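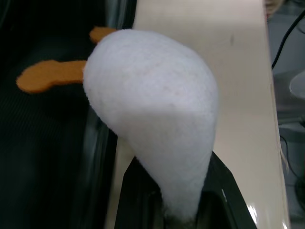 White plush, orange felt legs. Handout 4, Soft Things and Hard-Wearing Things.

Hello again everyone. These are the notes I promised, tidied up a bit from the board, plus the bits I forgot to say while we were all hunting for the pins. If you missed the session, read through once with a soft toy and an old bag on your lap and you'll get most of it.

Toys first

I start with toys every year and every year somebody tells me they signed up to learn zips. We'll get to zips! A toy teaches you how a flat bit of cloth turns into a round thing, and you need that for the corner of a bag as well.

Have a look at the white body. It's fat at one end and narrow at the other, a sort of gourd shape, and a shape like that comes from the pattern pieces more than from the stuffing. If your pieces are straight-sided you can push in as much filling as you like and all you'll get is a tight sausage. Curve the edges outward where you want the fat part and bring them in gradually for the narrow part. When I cut my first one I brought them in too fast and ended up with something like a light bulb.

The cloth has that fuzzy, felt-like face which is very forgiving to sew. Hand stitches sink into it and vanish. It does pill, mind, and you can see it has started to here. Don't pull the pills off with your fingers, you'll bring good fibre away with them. Small sharp scissors held flat, and go slowly.

Now the legs (I'm calling them legs, they look like a bird's to me, with webbed feet). They're flat pieces of orange felt, narrow where they come out of the body and wide and rounded at the far end. Felt doesn't fray, so you can cut a shape like that and leave the edge raw. It goes a little fluffy over time but it won't unravel.

The weak point on any leg like this is where it meets the body. All the tugging happens at the narrowest bit. When you make your own, cut the stem longer than you think you need, lay the extra inside the body and catch it in the seam, then sew back and forth over it a few times. If you're mending one that's come off and you can't get inside, use a ladder stitch all the way round the stem, front and back, and take a decent bite of the body cloth each time.

Things people asked about stuffing:

Use small tufts and fill the far end first. Big handfuls make lumps and you'll never shift them.

Stop and squeeze it now and then. You want it to spring back slowly.

Leave your opening on a straight bit of seam if there is one. Rostam Karimi left his on the tightest curve of the whole toy and was very patient about closing it, but I wouldn't recommend it.

Homework from this half: one leg, any colour, sewn into a scrap seam. Allow up to 30 minutes. Bring it along and we'll all pull on each other's.

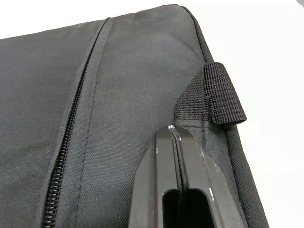
Lomon, Friday, December 1, 2023

Right, bags. Same tutor, very different cloth, and I'd like you to have this part before we start on your own mending piles.

Everyone has a black bag like this in a cupboard somewhere. The fabric is a tight weave, nylon or polyester I should think, though I wouldn't swear to which without burning a thread. Get close and there's a fine criss-cross to it. Cloth like this behaves nothing like our fuzzy white stuff. Every hole you make with a pin stays a hole, so pin inside the seam allowance or use clips. I use an 80 needle on the lighter bags, a new one, and go up a size if the machine starts to thump. Polyester thread please, not the lovely old cotton from your gran's tin, which will rot long before the bag does.

The zip is a coil zip. That means the teeth are one long spiral of plastic stitched or woven to the tape, where a chunky moulded zip has separate teeth clamped on one at a time. Coil bends nicely, and that's why bag makers are so fond of it for going round corners. It also recovers well. If the teeth gape behind the slider, run the slider gently back to the start and try again before you reach for the unpicker. If it still gapes, the slider is usually worn and the teeth are fine, and a new slider costs pennies next to a new zip.

Notice the ridge of material lying over the teeth along one side. Lots of bags have a bit of a flap like that, and it's worth copying, as it helps keep crumbs and drizzle out. It does mean you have to fold it well clear when you sew, and then check it again, and then check again. I have sewn mine to the wrong side more than once.

Next to the zip there's a narrow strip running along with it, held by a single line of small stitches. We call that topstitching. It keeps the layers flat so they don't wander into the slider. Practise yours on a 30 cm scrap with chalk lines on it before you touch the bag. Lengthen your stitch a little, too. Tiny stitches in this sort of cloth act like the perforations on a stamp.

Then the edge. Black binding, or it may be piping, follows the curve of the corner, and I think there's a second zip track just inside it. Binding round a curve is where most people come unstuck (me included, for years). Ease it on and don't stretch it. If you stretch it the corner will cup inwards and no amount of pressing will sort it out. And go carefully with the iron anyway, please, a low setting and a cloth over the top.

Last, the little loop of woven webbing on the edge. When you add one, seal the cut ends, tuck both well into the seam, and sew across them twice. It's the toy's leg all over again!

For next time

Bring one bag with a fault in it. Empty the pockets first. Bernadette Huet has the spare sliders and a box of mixed webbing and will be in from the start of the session, so see her before you buy anything. If you're fetching thread, 100 metres will do for everything we've got planned up to the break.

Clips, chalk and needles are in the drawer under the window. Please put the clips back in the tin.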